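Kelldale Countertop Grill – Owner's Guide
Section 4: First Use and Seasoning

Read this section before you cook on the grill for the first time. The steps apply to the Kelldale with either the flat plate or the ridged plate.

1. Take off all packing tape and lift out both plates. Wash them in warm soapy water, rinse, and dry with a towel.

2. Set the grill on a level surface that can take heat. Leave six inches clear on all sides.

3. Slide the drip tray in from the front until it clicks.

4. Fit one plate. The two rear tabs go in first, then press down on the front edge.

5. Wipe a teaspoon of cooking oil over the plate with a paper towel.

6. Plug in, turn the dial to 4, and let it run for 40 minutes with the lid open. A light smell is normal the first time.

7. Turn the dial to Off, unplug, and let the plate cool fully before you wipe it again.

CAUTION: Do not use the grill under cabinets or near curtains. The lid and side panels get hot.

CAUTION: Never put the base in water or in the dishwasher.

Note: Ridged plates need a second coat of oil – repeat steps 5 to 7.

Storing this guide

Keep the guide and your receipt together in a dry place. You will need the model number if you order plates or a new drip tray. 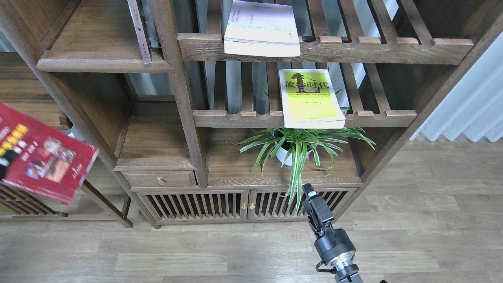

Books on a slatted wooden shelf.

If the guide is lost, write to Rovinmont Parts Desk and ask for booklet 165.

Last updated: December
Guide text: Hui-mei Liu
89 shares | 2 comments
Contact Rovinmont | © Rovinmont Home Goods | Back to top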